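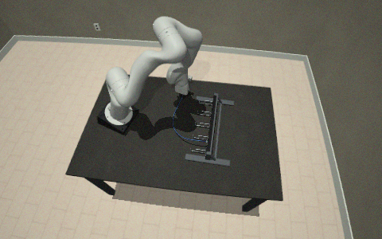 3. Setting up the Kasden table

This section covers unpacking, assembly and leveling. Read it through once before you start. Wall brackets are covered in section 5.

3.1 Before you begin

Clear a space on the floor that is larger than the tabletop and lay down a blanket or the flattened carton. Two people are needed to turn the table over.

Check the contents of the hardware bag against the printed list:

16 short bolts
16 flat washers
2 hex keys
9 felt pads (one is a spare)

If anything is missing, contact the store where you bought the table. Have the order number ready. Do not use bolts from another product. Longer bolts can come through the top.

3.2 Attaching the legs

1. Lay the tabletop face down on the blanket.

2. Set the first leg in its corner with the bolt holes lined up. Put a washer on each bolt and turn the bolts in by hand.

3. Repeat for the other legs. Leave all bolts slightly loose.

4. Stand at one end and check that the legs sit evenly. Tighten the bolts with the larger hex key, working from corner to corner.

CAUTION: Do not use a power driver. The threaded inserts can strip.

5. With one person at each end, turn the table over and set it on its feet. Do not drag it by the legs.
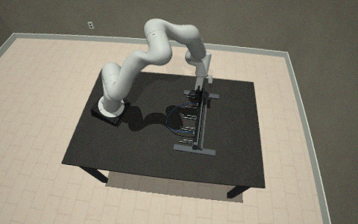

Tabletop with matte, nearly black surface.

3.3 Leveling

1. Move the table to its final place. On tile, keep the feet off the joints where possible.

2. Lay a level across the top, first the long way and then the short way.

3. Turn the foot under the low corner counterclockwise until the bubble is centered. Check both directions again.

4. Press down on each corner. If the table rocks, adjust the foot that lifts.

Note: Tables sold with the Drokov foot set have a lock nut on each foot. Loosen it before adjusting and tighten it when the table is level.
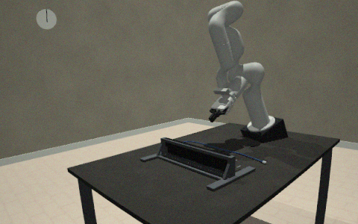
3.4 Care of the surface

Wipe the top with a soft damp cloth and dry it right away. For grease, add a little dish soap to the water. Gendix and Marchal surface cleaners may be used on the dark finish. Do not use wax, scouring powder or anything containing bleach.

Put a mat under hot items. Lift heavy items when moving them, as sliding can leave shiny marks on a matte top.

Check the leg bolts again after 2 weeks of use, then every January.

Section revised 28/12/2021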